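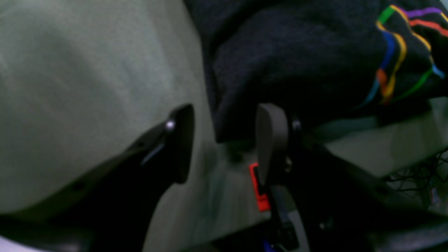 My project was about laundry, or more exactly about how people fold (and don't fold) the soft, bulky stuff that ends up at the back of the closet. I picked it because I live in a house with one closet per floor and I was sick of the avalanche every time I opened the door. The worst offender by a mile is anything dark and fuzzy. You can see how the navy-black fabric hangs down and bunches into folds at the bottom, and with a surface that fuzzy, a fleece or maybe a knit, it's hard to tell one fold from the next even when you're right up close. Try finding a side seam in that by lamplight! I gave up and used my fingertips for most of the dark pieces.

What I set out to do

The question in my proposal was "Which way of folding keeps a shelf tidy the longest?" My supervisor, Deividas Zariņš, crossed out "tidy" and wrote "meaning what?" beside it, so I spent a whole week on that one word. In the end I went with height. If a stack had grown taller by the time I came back to it, or had tipped over, it wasn't tidy any more. Good enough for a one-term project.

I compared the flat fold (like in a store), the roll, and the thing my grandmother does where she folds everything in thirds and then tucks the bottom into the top so it makes a little parcel. I have no idea what that's called. In my notes it's just "the parcel".

How it went

I ran it on the shelves in the Herrera building, in the storage room behind the costume workshop, where the theatre students keep their rehearsal clothes. Each stack was left alone for 14 days, except for normal use, meaning that people took things and put them back however they liked. I logged 623 items going in and out on a clipboard sheet, which was far too many for one clipboard. I'd use a proper binder next time (the bottom corner of sheet two got torn off and I had to ask around to fill in the gaps).

Cotton was easy. T-shirts behaved themselves with all of the methods, and I almost wish I'd left them out. The heavy, fuzzy things were another story. Flat folds looked great on the first day, then slumped sideways the minute somebody pulled one out from the middle. Rolls took up loads of room and kept unrolling, because the fabric is springy and there's nothing to hold the end down. The parcel won, and it wasn't close. It looks lumpy and it takes longer to make, but you can yank one out of a pile and the rest just sit there.

Colour turned out to matter as well, and I hadn't planned for that at all. With light grey or cream pieces people could spot the folded edge and lift the whole thing out in one go. With black and navy they grabbed a layer somewhere in the middle and dragged it, and there went the stack. I didn't have a column for colour on my sheet, so this part is only from my written comments, and I wouldn't lean on it too hard.

Things I'd change

More shelf labels, bigger writing. A lamp of my own. I'd also measure the stacks at the same time of day, as the room was always a mess right after rehearsal and I sometimes got there before the cast had cleared out.

I handed in the first draft in December 2020 and have fixed the spelling since. The second round, with towels and blankets, is planned for March if I can get the shelves again.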